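Subject: Re: [plaza-users] Resealing the joints, and the August market
From: Kendra Beaudoin

Szu-yu Yau wrote:
> Has anyone looked at the paving lately? Gervasio says the joints
> are fine. Hsiu-ying says they are a disgrace. I have to tell
> Pusik something before they quote. Also, can we fit 15 stalls
> without putting anybody on the dirt?

I looked. I have now spent more of my life staring at concrete than I had budgeted for.
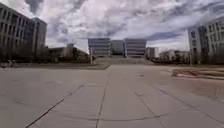
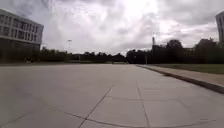

My vote is with Hsiu-ying on the cracks and with Gervasio on everything else. Nothing out there would stop a hand truck, though it might annoy a stroller. I'd ask Pusik to price the joints and the cracks as separate lines. Last time they gave us one lump sum of $1,133, then discovered "additional linear footage" and it became $1,182. I would like to meet this footage.

As for the stalls, yes, 15 will fit, and we'd still have space left over for a modest air force. Please keep them off the planted strip. Oi-ling Ko has the old layout, the one where the dumpling people ended up downwind of the candle people, and she has promised to fix that.

Shade is the bigger problem. Wosix wants $812 for canopies and won't say whether that includes weights. You can't stake a tent into a slab, as we learned in front of an audience.

Szu-yu, can you hold Pusik off until Oi-ling sends the layout? If they seal where the stalls go, I want it cured first.

Kendra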